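Do holiday let listings tell guests what they need to know?
Travel and Tourism, Year 2 project report
9 May 2023

Our group compared listings for self-catering flats in Clornthorpe with what we found when we visited in September. The owners of two flats, Altamari and Karnutby, let us look round between bookings.

Both listings promised a "fully equipped kitchen". We doubt the phrase means much. Neither page said how many people could sit down to eat, or whether there was an oven. Altamari claims to sleep 12, which counts two sofa beds in the lounge.
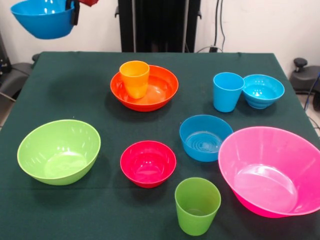 Distances were worse. Karnutby is advertised as 400 metres from the beach. That may be true on a map, but the footpath goes round the golf course and the walk took us far longer than we expected. "Sea view" at Altamari meant the bathroom window.

We also read the guest reviews on Shirima, the booking site both owners use. Nearly all were glowing, and few mentioned the walk. We are not convinced that high scores show much beyond good manners.

Two flats is a small sample, and we would want to see more before blaming owners in general.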